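White melamine desktop sagging, add a leg or swap the board?

Posted in Home Office & Furniture by Femke Van Rooij
4 replies · 2 shares

Desk is 18mm melamine board, bought flat from a Traladeo outlet, on four screw-on legs. Middle has started to dip. Not a lot but a pen rolls to the center now. No rail underneath, just the board. Do I put a fifth leg in the middle or is the board done? Also one edge is lifting by the front corner, the banding I mean. Don't want to spend much. Monitor plus printer on it, printer is the heavy one.

Annelies Dewulf
Flip the board. Seriously, first thing. Take the legs off, turn it over, put the legs on the other face, and the dip is now a slight hump and the weight flattens it out over a month or 2. Then screw a steel angle along the back underneath, full length, short screws!! 16mm max or you come thru the top. Fifth leg works but your knees will hate it. Printer goes over a leg, not in the middle.

Banding: iron on medium, baking paper between, press with a wood block till it cools. If the glue is old and crumbly scrape it off and use contact cement insted.

12 people found this helpful

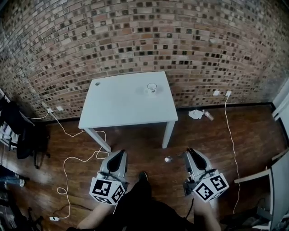 TABLES & DESKTOPS

Mladenović
Flipping only works if the underside is finished. Lots of cheap ones are raw or brown backer on the bottom, check before you take everything apart. Mine was. Ended up getting a 25mm board cut to size, edges done at the shop, reused the old legs. No sag since March with a heavier printer than yours probly.

Elton
just get a new desk

Last updated in March

Related
Which screws for chipboard
Brullelow drawer runners, left and right mixed up
Matching veneer on an old cabinet door
Iron-on edge banding won't stick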